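Tresto to Move Office Canteens to Reusable Tableware in September

Catering contractor Tresto will stop supplying single-use plates and trays at the office canteens it runs, starting in September, the company said Monday. 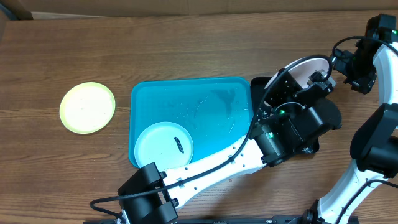 The change applies to 50 sites, most of them in office parks and light industrial buildings. Hot meals, salads and desserts will be served on hard plastic or melamine plates, which diners return to a drop-off rack. Soup bowls and cutlery follow in a second phase, for which Tresto has given no date.

The plates will be supplied by Santoro under a pooled rental agreement. Under that arrangement Santoro keeps ownership of the stock, replaces worn pieces and charges Tresto a fee per use. Tresto would not disclose the fee. It said the cost per meal would be close to what it now pays for molded fiber disposables, once waste hauling is taken into account, and that menu prices would not change as a result of the switch.

Washing will be handled in two ways. Sites with a conveyor or rack dishwasher will clean their own stock. The remaining 8 sites have no room for a machine or lack the electrical supply to run one, and their used plates will be crated and trucked to a central wash facility operated by Trorken, which already cleans crates for bakeries and produce distributors. Soiled crates leave after the lunch period and clean ones arrive the next morning before 7 a.m.

Drying has been the main technical problem. Plastic holds less heat than china, so water left on a plastic plate at the end of the rinse cycle evaporates slowly. Plates stacked before they are dry stay damp where they touch, and food safety rules generally require air drying before storage. Towel drying is not permitted in the Tresto kitchens.

In a trial that ended this spring, three canteens tested different rack spacings and rinse additives. The original racks held plates too close together for air to pass between them. Wider spacing cut the number of plates per load but removed the need for a second pass through the dryer, and Tresto said total throughput rose slightly. The wider racks will be standard at all sites. Trorken will use a separate blower tunnel and does not need them.

The trial also tested plate colors. White and pale plates showed food stains from tomato and turmeric sooner than darker ones, but kitchen staff found it easier to spot residue on them during inspection. Tresto chose pale colors for plates and left the color of serving trays to each site. Plates with stains that remain after a soak cycle will go back to Santoro, which grinds them for use in non-food products.

Scratching is the other reason for withdrawing a plate. Knife marks can hold residue that a normal wash does not remove. Santoro rates its plates for 245 wash cycles under commercial conditions, and plates that reach the limit will be pulled even if they look sound. Cycle counts will be kept by batch, with the batch code molded into the underside. Individual tracking was considered and dropped on cost grounds.

Return rates will decide whether the plan works financially. Diners at most sites eat in the canteen, but a growing share carry meals back to their desks, and plates taken upstairs are slower to come back. Tresto will place return racks near elevators and in larger break rooms – a step building managers have so far approved at all but 3 sites. At those locations, diners who want to leave the canteen with food will be asked to use a lidded container signed out at the register.

There will be no deposit at launch. Tresto said it had looked at a refundable charge and found that it slowed the checkout line at peak times. The company will review losses after the first quarter of operation and has kept the option of adding a deposit at sites where the stock runs down faster than planned.

Sorting at the drop-off point will be left to diners. Each rack has a scrap bin, a slot for cutlery and separate levels for plates and trays. Small items left on plates, including bread clips, sauce caps and toothpicks, can jam wash arms or block filters, and signs at the racks will ask diners to remove them. Kitchen staff will check again before loading.

Employers that contract with Tresto were notified last month. Those with their own waste agreements have been advised to reduce pickup volumes gradually, as paper napkins, cups and packaging for snacks will still be thrown away on site. Coffee cups are outside the scope of the change and remain disposable unless the employer provides mugs.

Software firm Fedon, whose headquarters canteen took part in the trial, will be the first to switch. Its kitchen has kept the test racks in place and will need only additional plates before the start date. The rest of the sites will follow in groups, beginning with those that wash in-house. Locations served by Trorken are scheduled last, pending a check of truck routes and overnight storage.

Canteens will use up existing stocks of disposable plates before changing over, so the two types may be in use side by side at some counters during the first weeks.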